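"O braço foi a parte fácil do orçamento"

Socorro Montoya coordena as compras de equipamento da Zornwood, uma operadora logística que prepara encomendas de artigos variados para lojas pequenas. Há dois anos que trabalha com Marcus Ambrose, engenheiro de automação, no plano para passar parte da separação de artigos para robôs. Falámos com os dois numa sala por cima do armazém, num sábado de manhã, quando as linhas estão paradas.

A primeira pergunta foi sobre o preço, e Montoya respondeu com uma folha de cálculo. O orçamento inicial tinha 6 linhas. O atual tem 334. "O braço é uma linha. A garra é outra. Depois vêm as mangueiras, os cabos, as braçadeiras, a mesa, as caixas, as peças de reserva, as horas de quem monta", enumera. "Quando apresentei a primeira versão, a direção perguntou se estava completa e eu disse que sim. Não estava."

Ambrose defende que o erro é comum. "As pessoas pedem três propostas para o robô e nenhuma para o que vai na ponta. O fornecedor do braço entrega um braço. O vácuo, a alimentação elétrica da ferramenta e a passagem dos cabos pelo punho são problema de quem compra."

No caso da Zornwood, a garra foi pedida à Nieminen e a integração ficou com a Wodari. Os prazos não coincidiram. A garra chegou em fevereiro e a integração só tinha equipa livre dois meses depois. "Pagámos armazenamento de uma coisa que cabia numa gaveta", diz Montoya. Agora os contratos têm uma data de entrega comum e uma penalização para os dois lados.

Perguntámos como escolheram os artigos para os ensaios. Ambrose explica que não quiseram caixas de cartão todas iguais. Preferiram panos, embalagens amarrotadas, escovas, objetos brancos contra metal claro, coisas que mudam de forma ou refletem a luz. "Se orçamentarmos com base no artigo fácil, compramos a garra errada", afirma.
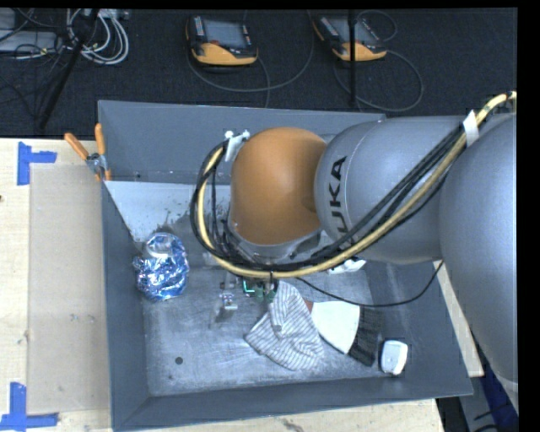
O que ficou fora da primeira proposta

Montoya abre a folha na secção de consumíveis. As mangueiras e os cabos que acompanham o braço dobram a cada movimento, e ela passou a tratá-los como peças de desgaste, com substituição prevista no orçamento anual. "Antes estavam em 'diversos'. Tudo o que está em 'diversos' é cortado em novembro."

As caixas metálicas também mudaram de rubrica. O fundo risca-se com o uso e isso, segundo Ambrose, interessa a quem depende de câmaras para encontrar os artigos. "Um fundo novo e um fundo gasto não devolvem a mesma luz. Convém ensaiar com os dois antes de assinar seja o que for." A fixação à mesa foi discutida durante semanas. Para os ensaios usam molas de aperto e marcas de fita, que se mudam de sítio num minuto. Para a produção está previsto um suporte aparafusado, já cotado.

Houve ainda a questão do software. A Zornwood comparou a licença da Curex com o desenvolvimento interno e escolheu a licença, com cláusula de saída ao fim do primeiro ano. Ambrose teria preferido a outra opção. "Perdi essa discussão. A licença custa mais a longo prazo, mas tem assistência ao fim de semana e nós não temos gente para isso."

E a formação? Montoya admite que foi a última coisa a entrar. A proposta previa 2 operadores formados, um por turno. Bastava um deles ir de férias para a célula ficar sem ninguém habilitado. O pedido foi revisto e o custo subiu, embora menos do que ela receava.

A quem estiver a começar, Montoya aconselha a pedir ao integrador a lista completa de materiais de uma instalação já entregue, com quantidades, mesmo que sem preços. Ambrose acrescenta o consumo de ar comprimido, que na Zornwood obrigou a rever a capacidade do compressor.

A decisão sobre a segunda célula ainda não está tomada. Montoya quer primeiro fechar as contas da manutenção da primeira. Ambrose já pediu cotação para os cabos.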